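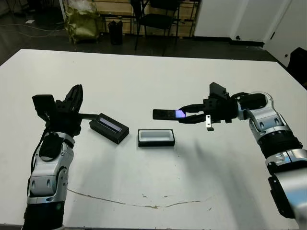 El curso de derechos de las personas detenidas se daba en Bornbridge, en el segundo piso, y duraba 11 tardes. Adoración Montoya llegó a la primera con las fotocopias en una carpeta y la chaqueta mojada. La mesa era blanca, con un poco de brillo, y la cruzaba una raya marrón, fina y ondulada, con unas motas al lado. Adoración pasó el dedo por la raya y pensó que aquello ya no salía. Dejó la carpeta encima y escribió en la pizarra: «Qué puedo preguntar y a quién».

Se habían apuntado 20 personas. Casi todas tenían a alguien dentro. Ewurabena Yakubu tenía a su hermano, que llevaba desde diciembre en el centro de Urquijo y llamaba cuando le dejaban. Se sentó cerca de la puerta, con el teléfono boca arriba.

—Vamos a empezar por el intérprete —dijo Adoración—. Tiene derecho a pedirlo quien no entiende lo que le están diciendo. Y quien lo entiende a medias, también.

Ewurabena levantó la mano.

—Mi hermano dice que lo pidió y que le contestaron que ya hablaba bastante bien.

—¿Lo pidió por escrito?

—No.

—¿Firmó algo ese día?

—Dos hojas.

Adoración apuntó el número 2 en la esquina de la pizarra y lo rodeó con un círculo. Siguió con la clase. Habló de los plazos, de la copia que hay que reclamar, de la diferencia entre firmar «recibí» y firmar «conforme». Seon-mi Nam, que traducía para una señora mayor de la segunda fila, le pidió que fuera más despacio. Fue más despacio.

En el descanso bajaron a la máquina de café. Ashley Dawber, que también daba clases allí, le preguntó a Adoración qué tal el grupo.

—Preguntan cosas que no vienen en las fotocopias.

—Pues haz otras.

Volvieron a subir a las siete y diez. Ewurabena no había bajado. Estaba copiando la pizarra entera, también el 2 con su círculo.
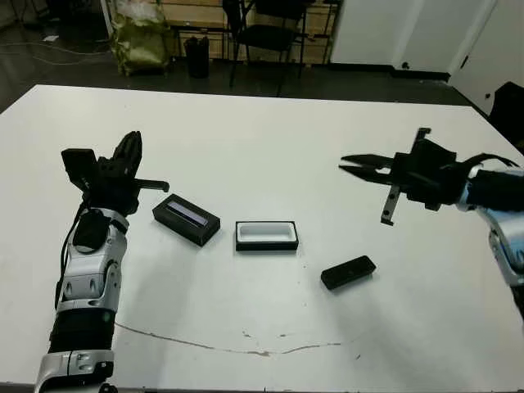 Tres objetos negros y pequeños, más o menos en fila, sobre la mesa blanca.

La segunda parte era práctica. Por parejas, uno hacía de funcionario y el otro preguntaba. A Ewurabena le tocó con Seon-mi.

—Aquí ponga su nombre —dijo Seon-mi, y le acercó un folio.

—¿Qué es esto?

—Un trámite.

—¿Qué trámite?

Seon-mi miró a Adoración. El papel que le habían dado no decía qué contestar.

—Invéntatelo —dijo Adoración—. Ellos también tardarán en contestar.

—Es para el traslado.

—Entonces no lo firmo sin intérprete —dijo Ewurabena—. Y quiero una copia.

Lo dijo bajo, mirando el folio. Adoración le pidió que lo repitiera y lo repitió igual de bajo.

El teléfono sonó a las ocho menos veinte. Ewurabena salió al pasillo y dejó la puerta abierta. Hablaba en twi y de vez en cuando metía una palabra en español: copia, recibí, intérprete. La última la deletreó. Luego se quedó callada un rato, escuchando, y la deletreó otra vez.

Adoración siguió con los demás. Cuando Ewurabena volvió a su silla, quedaban unos minutos de clase.

—Se ha cortado —dijo—. Pero lo ha apuntado en la mano.

—¿En la mano?

—No tenía papel.

Adoración buscó en la carpeta la hoja de los plazos y se la dio para que la mandara por correo al centro. Ewurabena preguntó si bastaba con un sello. Adoración no lo sabía y bajó a preguntar.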